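Home | News | Opinion | Housing | Transit | Archive

Opinion

Shared laundry rooms deserve a place in the housing plan

The draft housing plan for the Wekside district runs to 346 pages. It addresses parking ratios, stair widths, bicycle storage and the color of exterior brick. It does not mention laundry. For a document that will govern how thousands of households live for a generation, this is a serious gap, and the district council should correct it before the plan is adopted in April.

Under present rules, a developer may meet the laundry requirement in one of two ways. The first is a washer connection in each unit. The second is a statement that commercial facilities exist within a reasonable distance. The term "reasonable distance" has never been defined. In the blocks east of Engebretsen Street, tenants now travel by bus to wash bed linen, often in the evening and often with children. 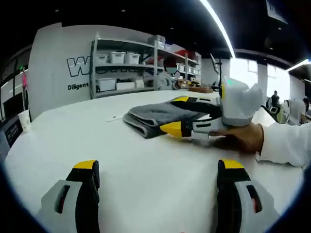
The case against shared rooms is familiar. Owners regard them as lost rental space. Insurers worry about leaks. Managers recall the basement rooms of earlier decades, which were poorly lit, badly ventilated and closed for repair as often as they were open. These objections describe rooms that were built as an afterthought and maintained in the same spirit. They are arguments for a standard, and the plan is the proper place to set one.

A washer connection is also a weaker benefit than it appears. The connection does not include a machine. A tenant on a short lease must buy one, move it, and in many cases leave it behind. In the smallest units the space reserved for it is taken from the kitchen or the bathroom. Large items such as blankets and heavy bath towels do not fit well in compact machines, and drying them indoors adds moisture to apartments that already have too much of it.

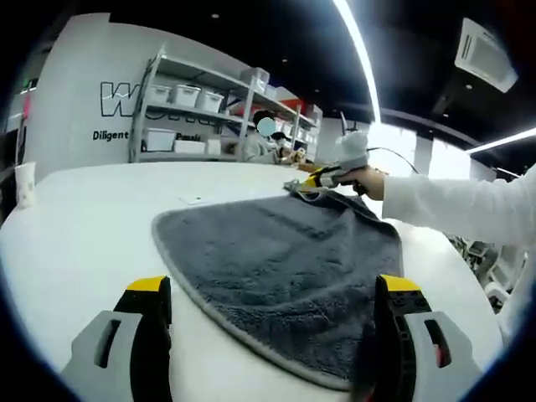

The Datach building, completed under an earlier version of the rules, shows what can be done. It has 56 apartments and one laundry room on the ground floor, with windows facing the courtyard, 8 washers and a long table for folding. The room opens at 6 a.m. and closes at 10 p.m. Residents pay by the load, and the income is kept in a separate account for repairs. The arrangement is modest, and it has worked without significant dispute.

The folding table merits particular attention. It is the least expensive item in such a room and the one most often removed when budgets are cut. Without it, clean laundry is carried upstairs in a heap, and people have no cause to remain for more than a minute. With it, a utility space becomes one where neighbors may exchange a few words – a result that the plan, in its chapter on community life, claims to want.

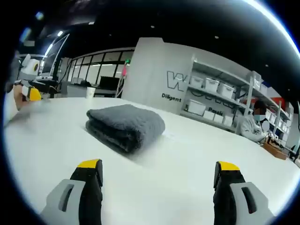

A folded towel on a white table.

This newspaper therefore urges three changes. The plan should require a shared laundry room in every new building above a set number of units, whether or not individual connections are provided. It should specify daylight or equivalent lighting, mechanical ventilation, a floor drain and a fixed surface for folding. Finally, it should replace "reasonable distance" with a figure that can be measured on a map and enforced.

The cost will be raised, as it should be. Space on a ground floor is valuable, particularly along the Clostik corridor, where retail rents have risen. Yet the district already grants additional height to projects that provide public seating. A similar allowance for laundry rooms would cost the public budget nothing and would serve residents every week of the year. The comment period remains open, and written submissions may be delivered to the planning office until 5 p.m. on its closing day.

Comments (8) | Shares (56)

Related

Wekside plan: what the draft says about parking
Tenants east of Engebretsen Street ask for later bus service
Retail rents on the Clostik corridor: an overview
Opinion: Public seating is not enough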